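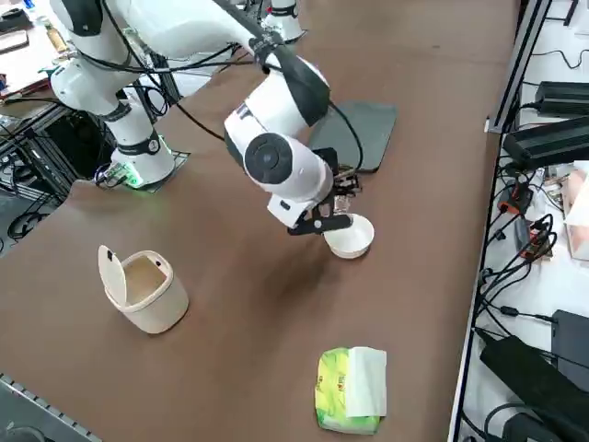 Brown tabletop, plain white bowl.

Pudora Table Oil, 320 ml
£27 a tin
In stock at Wergate, usually posted the next working day

Most tables are ruined by dinner. Pudora is a plain hardwax oil for wooden tables that get eaten at, leaned on, homeworked on and occasionally ironed on by people who swear they used a towel. It dries to a low sheen and leaves the grain looking like grain. If you want something you can see your face in, we sell a varnish as well, and we will try not to judge you.

One tin covers a six-seater table twice over with a bit left for the chopping board you'll find once you've got the cloth in your hand. Colours are Clear, Pale and Inercombe Brown. The last one is named after the village, which is browner than the tourist board lets on.

How to put it on

Sand the top with 155 grit if you can get it and 150 if you can't. Wipe off the dust with a barely damp cloth and let the wood dry. Stir the tin properly, right down to the bottom, where the useful stuff goes to sulk. Put on less oil than seems polite, working along the grain, then wait 60 minutes and wipe off whatever is still sitting on the surface. Leave it overnight and do it again.

You can eat off it after two days if you are careful. Give it two weeks before hot dishes, red wine or relatives.

Lay used cloths out flat outdoors until they are stiff, or soak them in water before they go in the bin. Oily rags screwed up in a corner can heat up and catch fire by themselves. We are not being funny about that one.

What it will cope with
Water, tea, coffee, beer, most fruit juice, ordinary wiping down with ordinary washing-up liquid.

What it won't
Nail varnish remover, bleach, candle flames, a saucepan straight off the hob. Turmeric is a draw.

Questions we get by email

Can I use it over old varnish?
No. It will sit on top looking wet and stay sticky until January. Strip the varnish first.

Does it smell?
Yes, for a day or so. Some people like it - a bit like a cricket pavilion. Open a window.

Will it hide a white ring?
It may soften one. Rub the mark back with fine paper first, and go a little wider than the ring itself or you will have swapped a ring for a dot.

Is Pale the same as Clear?
Clear darkens the wood slightly, as any oil does. Pale has a touch of white in it to fight back. Test either on the underside, where a mistake can enjoy a long and private life.

Delivery and returns

Posting is £4 by ordinary parcel, or you can collect from the counter at Wike on weekday mornings. Unopened tins can come back within a month. Opened tins are yours, as is the table.

Also from Pudora: soap for oiled wood, lint-free cloths, the varnish.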